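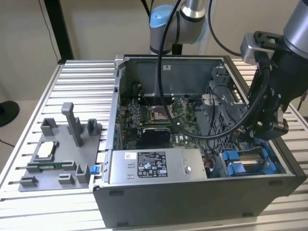

Tower disassembly cell, fixed camera view.

Skalley Gripper Comparison: Desktop Tower Disassembly

Welcome, and thank you for taking an interest in our little corner of the lab! This data card goes with the recordings we made while comparing two gripper setups on one of the most ordinary jobs we could think of, taking parts out of an old desktop computer. Setareh Rostami put the cell together, Banafsheh Akbari ran most of the trials and wrote the first version of these notes, and the two of us have been fussing over the wording ever since — so if something reads oddly, please do write and tell us.

What we compared

The two setups are called Mullis and Gatchalian in all the files. Mullis is the stock linkage gripper with the finger pads it came with. Gatchalian is the same gripper body with slimmer fingertips that Setareh drew up over a long weekend in December. The arm, the speed limits and the controller settings are the same for both, and so is the tower, which lies on its side with the panel off. We did think about comparing two completely different grippers, but then you never know whether you're looking at the fingers or at the force settings, and we wanted an answer we could use.

The drive caddies turned out to be the part we cared about most. They are blue plastic, they give a little when you squeeze them, and a caddy that comes up at an angle has plenty of things to catch on.

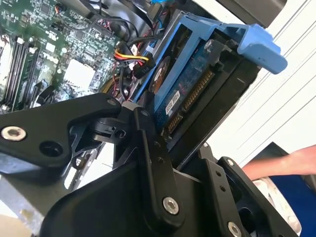
With Mullis, the usual trouble was a grip that landed too close to one end, so that the drive rotated in the fingers as the arm lifted. Gatchalian rotated less, but the slimmer tips asked for a more careful approach and Banafsheh had to slow the last bit of travel by hand more often than she would have liked. We left those corrections in the recordings. They are marked in the notes column, and we'd encourage you to read them before you train anything on the caddy episodes.

What is in the set

There are 61 episodes. Each has video from a fixed camera and a wrist camera, along with joint positions, gripper opening and the operator's commands. The tasks are:

Memory: take a module out of its slot and lay it in the fixture plate beside the tower.

Drive: release a caddy and lift it clear of the bay.

Latch: touch and press a blue tab without moving anything else. This one sounds dull, and it is also where we learned the most about the wrist view, as the links of the gripper cover a good part of whatever you are trying to reach. 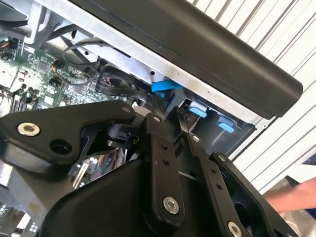

Setup notes

The table is aluminum extrusion, which made it easy to move things and far too tempting to keep moving them. After the first six episodes we stopped, settled on a position for the tower, and left it alone. Those early episodes are in a folder of their own called warmup, and you can skip them without missing much.

The fixture plate is 3D printed in gray plastic. It has raised holders toward the back and low clips along the front, and the drawing is included in case you'd like to print one yourself. If your printer runs a little tight, open up the clip slots before you print.

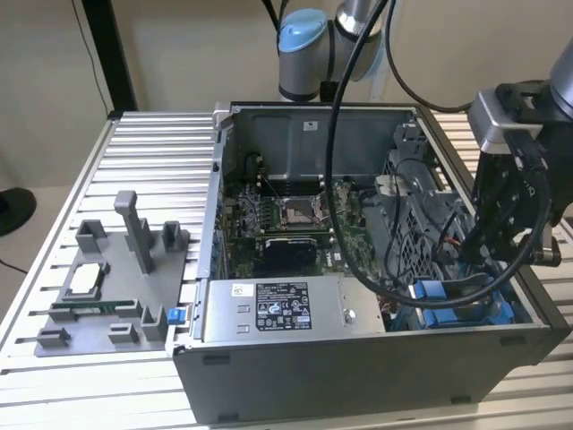 Cable routing deserves a word too. The thick black cable to the gripper needs enough slack for the wrist to turn, and that slack has to go somewhere. In our cell it passes over the open case, so parts of the board are hidden from the fixed camera at times. Anyone working on part detection should expect that and sample across several episodes.

Known problems

The gripper opening in the Mullis episodes is logged in raw counts, while Gatchalian uses millimeters. A conversion script is in the tools folder.

The wrist camera clock drifts against the arm clock in longer episodes. Jiltitov, our playback tool, corrects for it when you load a whole episode, but it does not when you load a clip.

Success labels were given by whoever was running the trial. We went over the doubtful ones together on a Monday afternoon and still disagreed on two of them, which are labeled "unclear."

Questions and corrections

Please send them to either of us through the project page. Banafsheh looks after the recordings and labels, and Setareh is the one to ask about the fingertip drawings and the plate. If you try other fingertips on the same tasks, we would love to see what you get.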